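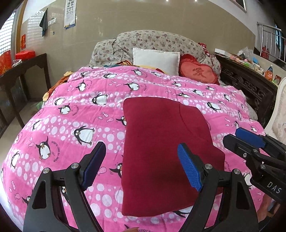

How many clothes do you need for a month away if you only take one bag? Seven tops, three bottoms, one warm thing, and whatever you wear on the bus.

OK so. Been back from the coast walk a little while now and people keep asking about the bag, so typing this up quick before I forget it all. Lunch break post, sorry for the mess.

The route was Garngate to Ballideck, the long way round, 115 miles on foot plus a ferry. 27 nights. Started in May, which everyone said was too early. Bit windy. Fine otherwise. Slept in hostels mostly, a few B&Bs when my knees complained, one very bad night in a bus shelter that I'm not going into.

First thing. Weigh it. I never used to weigh anything, just stuffed it in until the zipper fought back. This time I borrowed a kitchen scale and put everything on it piece by piece. Jeans! Jeans are so heavy. Left them home and didn't miss them once. Same with the big towel. The hairbrush too, got a tiny folding one instead and it was awful but it did the job.

Second thing, the warm layer. I went back and forth on this for days. Ended up with one fleece and a rain shell and no actual coat. Wore the fleece every single evening, slept in it twice, used it as a pillow on the ferry. If you only spend money on one item make it the warm one. Mine was secondhand, from the thrift store by the station, and it's still going. Pilling a bit at the elbows.

Socks. Take more than you think. I took four pairs and wanted six. Washing socks in a hostel sink at 11 pm is not the romance of travel, and they never dry in time, so you walk around with them pinned to your bag like a weirdo. Wool ones dry slower but smell way less. Your call.

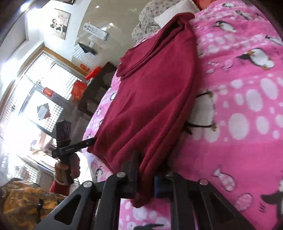
Rolling vs folding, since somebody always brings it up in the comments. I roll tees and underwear. Fold anything thick, becuase a rolled fleece turns into a log and eats the whole top of the bag. Flat at the bottom, logs around the sides, rain shell on top where you can grab it. Don't bother with the vacuum bags. You need a vacuum to do them again, and guess what the hostel in Cirnach doesn't have.

Oh and the bag. It's an Enache, the plain one with the roll top, had it for years. Not getting paid to say so, ha, I wish. Hip belt is good. Side pockets are useless, my bottle fell out on every hill. Tied it on with a shoelace in the end.

Money, because I said last time I'd post the total. 1479 all in, dollars, including the ferry and too many pastries. I'd budgeted 1000. So yeah. Mostly it was the B&Bs, the knees were expensive. Could be done cheaper if you camp but then you're carrying a tent and this entire post goes out the window.

Stuff I took and never used: swimsuit (freezing), second book, travel iron (why did I buy that), the fancy sandals, a sewing kit. Took the sewing kit out at Garngate, put it back in, carried it the entire way, lost no buttons.

Stuff I didn't take and had to buy: sunscreen, a hat, blister patches. Blister patches cost a fortune in small towns, buy them before you go. Also a spoon. Such a dumb thing to forget. Ate yogurt with a pen lid the first morning.

Laundry happened once a week or so, whenever a place had a real machine. Do the whole lot at once and sit there in your rain pants looking mysterious. Bring coins. Bring your own soap in a little bottle too, the vending machine kind made me itch for two days.

One more on shoes, then I have to run. Break them in first. I know, I know, everyone says it. I did three weekends in mine and thought that was plenty and the left heel still got me by the second day. Lace them looser going uphill, tighter going down, that helped alot.

Might do a post on food if there's interest. The soup at Ballideck deserves its own paragraph at least. Leave questions below and I'll get to them tonight, probably after eight.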